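3.2 Patterned cloths and the sense of a set place

Our second question was whether the pattern on a table covering changes where people put things down. Earlier work on dining habits has mostly treated the cloth as background, and we think that is a missed chance! A cloth is the one object that every other object on the table touches, and its lines and motifs quietly suggest where a place begins and ends.

We asked 159 households in Lirby and Niven to lay a table for a shared meal, first on a plain cloth and then on a patterned one. Patterns fell into three families: grids, scattered motifs, and grids with motifs on top. The last family gave us the richest material by far, and it is the one we discuss at length here. 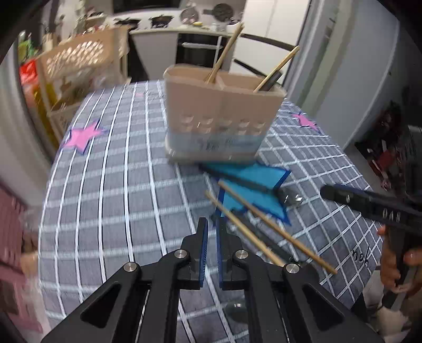 Households using a grid tended to line up plates with the printed lines even when this left diners sitting unevenly. One participant in Niven moved her own chair twice to match the plate, and never moved the plate. Scattered motifs had a looser effect — people treated a large motif near the middle as a natural spot for shared dishes, and smaller ones as things to avoid covering. Children under 7 did the reverse and placed cups directly on the motifs with obvious delight.

Diners' comments were coded by Morag Semple using the Ganetia scheme, which sorts remarks about placement into 6 groups. The full set of 2,000 remarks was then entered in Nostix for comparison across households. Remarks about "my side" and "the middle" were far more common on patterned cloths, a result we found thrilling given how rarely such words came up on plain ones.

Cutlery deserves a closer look, as it is the part of a setting most bound by custom. Forks and knives kept their usual sides on every cloth we tried. Spoons wandered. A spoon has a long handle and a shallow bowl, as the dark metal one in Figure 1 does, and the two ends can point a diner's attention in quite different directions. On grids, most people laid the handle along a line and let the bowl fall where it might. 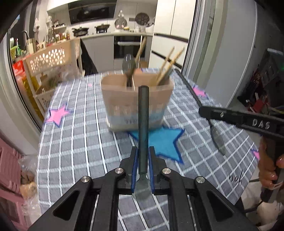
Figure 1. Metal spoon, upright, over a tablecloth.

Soup spoons and serving spoons need to be kept apart in any future study. Our participants gave serving spoons far more room, and several rested them across two squares of a grid when one would have done. The dark spoon in Figure 1, with its narrow neck, would have been logged by its handle alone under our rules, and we now believe the bowl should be logged as well. We take up this change in the September round, where the same households will lay breakfast instead of dinner.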